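Forum > Haushalt & Automatisierung > Treffen und Termine

Tag der offenen Tür bei Moromier, wer war noch da?

spuelfee_nord
So, bin zurück und muss das loswerden! Moromier hatte im Februar die Halle auf, und ich hab fast den ganzen Vormittag vor der Küchensimulation gestanden. Zwei schwarze Roboterhände am Doppelspülbecken, alles gerechnet, nix Echtes. Hinten im Becken ein weißer Teller mit bisschen Gemüse drauf, die Hände rechts davon.

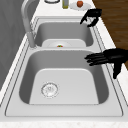
Mehrangiz Azimi hat die Vorführung gemacht und wirklich jede Frage beantwortet, auch meine doofen (ob der auch Pfannen kann, haha). Der Kaffee war gratis, die Parkplätze leider ein Witz.

kabelsalat300
War auch da, fand es ehrlich gesagt mau. Simulation kann ich mir zu Hause angucken. Ich fahr doch nicht 300 km, um auf einen Bildschirm zu starren. Und dann minutenlang nur Spüle, Hahn und so ein kleines orangefarbenes Ding im hinteren Becken. 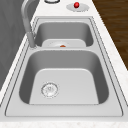
Bei Sindov letztes Jahr stand wenigstens ein echter Arm, den man anfassen durfte. Der hat zwar eine Tasse zerlegt, aber da war was los.

spuelfee_nord
@kabelsalat300 Ach komm, die Tasse bei Sindov haben sie dreimal zerlegt! Frau Azimi meinte, sie lassen die Aufgabe 2000 Mal durchlaufen, bevor überhaupt Hardware drankommt. Mir leuchtet das ein, echtes Geschirr kostet ja.

Mazandarani
Bin da bei der Spülfee. Was mir gefehlt hat, war Wasser. Beide Becken blitzblank, nur auf der Arbeitsplatte dahinter der Teller mit der runden Frucht und dem braunen Teil, über das wir in der Reihe diskutiert haben. Würstchen oder Brot? Ich sag Würstchen. 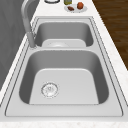 Meine Frage nach nassem, fettigem Geschirr wurde freundlich vertagt. Genau da wird es aber spannend, jeder, der mal einen glitschigen Teller hat fallen lassen, weiß das.

kabelsalat300
@Mazandarani Sag ich doch. Und Brot, ganz klar.

Cludard
Ich hab einen längeren Bericht für meine Seite geschrieben und kopier den Anfang mal hier rein, Rest auf Nachfrage:

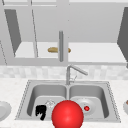
Lesezeit: 2 Minuten

Am besten gefiel mir die Ansicht von vorn, mit den offenen Oberschränken und dem länglichen Brot im Fach. Da kapiert man erst, wie viel so ein System auseinanderhalten muss. Von einem fertigen Haushaltshelfer ist das trotzdem weit weg, und nach dem Preis hab ich vergeblich gefragt.

spuelfee_nord
@Cludard Schick mir gern den Rest! Und falls es nächstes Jahr wieder einen Termin gibt: Ich hätte noch zwei Plätze im Auto.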